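Boletín del taller Kulasus
Noticias de la casa

El destornillador que se caía (y lo que aprendimos persiguiéndolo)

Muchos nos habéis preguntado por qué la celda del brazo estuvo parada buena parte de septiembre, con el cartel amarillo colgado y la seta de emergencia pulsada, y como en los pasillos ya circulaban tres o cuatro versiones distintas (la más imaginativa hablaba de un incendio, que no lo hubo, gracias a Dios), me ha parecido que lo mejor era sentarme con un café y contarlo con calma. Aviso de que me voy a extender un poco, porque la historia tiene sus vueltas.

Los que lleváis poco tiempo con nosotros quizá no sepáis que el proyecto Barkitness consiste en que el brazo aprenda a manejar herramientas de mano corrientes, de las que cualquiera tiene en un cajón de casa. Queríamos que se las arreglase en una mesa como la de una cocina, con sus cacharros y sus estorbos, y que cogiera el destornillador de su soporte, lo llevara al otro lado y lo devolviera después sin tirar nada por el camino. Dicho así parece poca cosa. A mí también me lo parecía en primavera, cuando nos comprometimos con los compañeros de Losmont a entregarles una tanda larga de repeticiones completas.

Durante el verano la cosa fue bastante bien. Llegamos a 750 repeticiones registradas y la gente empezaba a hablar de la celda con cierto cariño, como se habla de un coche viejo que arranca siempre. Entonces, un sábado por la tarde en que habíamos abierto para recuperar horas, el brazo sacó el destornillador del soporte, lo levantó, inició el giro hacia la derecha y lo soltó en pleno recorrido. La herramienta rebotó en el canto de la mesa y acabó en el suelo, fuera de la zona marcada con cinta, a un palmo del zapato de una persona que estaba tomando notas. No le dio. Pero estaba más cerca de lo que debía estar, y eso, que es lo que más nos preocupó después, no tenía nada que ver con la electrónica.

Paramos en ese momento. Athina Michailidis, que estaba a cargo del turno, pulsó la seta, cortó la alimentación del brazo y puso el candado en el cuadro, tal como dice el procedimiento. Quiero agradecérselo aquí porque sé que había prisa, que faltaba poco para cerrar la tanda y que la tentación de recoger el destornillador, colocarlo de nuevo y seguir como si tal cosa es muy grande. Yo mismo he cedido a ella alguna vez, en otros años y en otros talleres, y no me enorgullezco.

El lunes, con la cabeza fría, nos pusimos a mirar los registros. Lo primero fue descartar un error del programa. La orden de abrir la pinza no se había dado en ningún momento; el controlador creía que seguía cerrada y, según él, todo marchaba de maravilla. Lo segundo fue repasar las repeticiones anteriores, una por una, y ahí nos llevamos el disgusto: encontramos 29 en las que el destornillador se había escurrido un poco entre los dedos sin llegar a caer. Un par de milímetros en unas, bastante más en otras. El brazo terminaba el recorrido, dejaba la herramienta más o menos donde tocaba y la repetición se daba por buena. Llevábamos semanas recibiendo avisos y archivándolos como éxitos, así de sencillo, y da un poco de vergüenza escribirlo.

Con eso sobre la mesa empezamos a buscar la causa mecánica, y como suele ocurrir no había una sola. La cremallera de la pinza tenía holgura. Los dedos cerraban hasta la posición ordenada, pero al invertir el giro quedaba un juego pequeño que les quitaba fuerza justo cuando más falta hacía. Szabó, el proveedor que nos hace las piezas de recambio, nos había recomendado revisar ese ajuste cada cierto tiempo, y en la hoja de mantenimiento estaba apuntado, sí, pero en la página de atrás, donde no miraba casi ningún turno. A eso se le sumaba el cable de la muñeca, que en ciertas posturas quedaba tirante y empujaba el mecanismo hacia un lado. Nada exagerado, un empujoncito, pero siempre en el mismo sitio del recorrido.

Y luego estaba el punto de agarre. Quienes hayáis tenido en la mano un destornillador a batería de esos pequeños sabréis que no toda la carcasa agarra igual. La banda de goma rugosa sujeta estupendamente; el plástico liso de la etiqueta, bastante menos. El programa elegía la altura y el ángulo con un margen que en su día nos pareció prudente, y en una parte de los casos uno de los dedos acababa apoyado en lo liso. Si la cremallera estaba bien ajustada, no pasaba nada. Si había holgura y además el cable tiraba, pues ya conocéis el resto.

Os confieso que mi primera reacción fue pedir que se subiera la fuerza de cierre y a otra cosa. Athina me quitó la idea con mucha paciencia. Apretar más habría tapado el problema durante unas semanas y, de paso, habría convertido la pinza en algo bastante menos simpático para los dedos de quien metiera la mano a destiempo. Tenía toda la razón. La fuerza se ha quedado como estaba.

Para probar los arreglos montamos otra vez la mesa con sus trastos de costumbre y fuimos haciendo la maniobra de acercamiento muy despacio, con la velocidad limitada y deteniendo el brazo antes del cierre, para mirar con tranquilidad cómo llegaban los dedos a la herramienta.
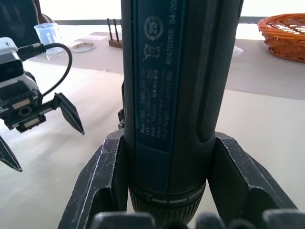
Esas pruebas lentas nos llevaron casi una semana y fueron, con diferencia, la parte más aburrida y más útil de todo el asunto. Se cambió la cremallera, se le dio al cable una fijación nueva con más recorrido y se estrechó el margen del punto de agarre para que el programa busque la goma y, si no la encuentra a su gusto, se retire y lo diga. Al principio se retiraba demasiado, todo hay que contarlo. Hubo una mañana en que lo hizo tantas veces seguidas que alguien propuso ponerle una silla. Se fue corrigiendo con ajustes pequeños y ahora el comportamiento es razonable.

También hemos cambiado la manera de dar por buena una repetición. Antes bastaba con que la herramienta terminara en su sitio. Desde ahora se compara la posición entre los dedos al principio y al final del recorrido, y si se ha movido más de 4 milímetros, la repetición se marca y la celda se detiene hasta que una persona la revise. Esto nos hará ir más despacio, y en Losmont ya lo saben. Se lo explicamos por teléfono, con cierto apuro por mi parte, y se lo tomaron muy bien; me pidieron incluso una copia del criterio para estudiarlo ellos.

Queda lo de la cinta del suelo, que es lo que de verdad os pido que leáis con atención aunque hayáis llegado hasta aquí en diagonal. La zona marcada estaba pensada para el alcance del brazo, y nunca contamos con lo que el brazo pudiera soltar. La hemos ampliado 90 centímetros por el lado de la ventana y por el del pasillo, y la mesita de las notas se ha ido detrás de la mampara. Sé que el paso hacia el almacén ha quedado más incómodo y que hay que dar un rodeo con el carro. Os ruego que lo deis. También os ruego que no dejéis mochilas ni cajas apoyadas en la mampara, que ya he retirado unas cuantas, y que las gafas de protección vuelvan a su gancho cuando terminéis.

La hoja de mantenimiento tiene ahora una sola cara. El ajuste de la cremallera aparece en la primera línea y lo firma quien abre el turno, antes de encender nada. Si alguien tiene dudas sobre cómo se comprueba la holgura, Athina lo enseña con mucho gusto en diez minutos, con el brazo apagado y el candado puesto.

La celda volvió a funcionar a finales de mes, de momento con turnos cortos y siempre con dos personas. Las 29 repeticiones dudosas se han sacado del conjunto y se guardan aparte, con sus registros completos, por si a alguien le apetece estudiarlas. Y si veis cualquier cosa rara, un ruido, un dedo que cierra torcido, un cable que roza, parad y avisad, aunque falten cinco minutos para salir y aunque luego resulte que no era nada. El cuaderno de incidencias está colgado junto a la puerta, con un bolígrafo nuevo atado con cordel.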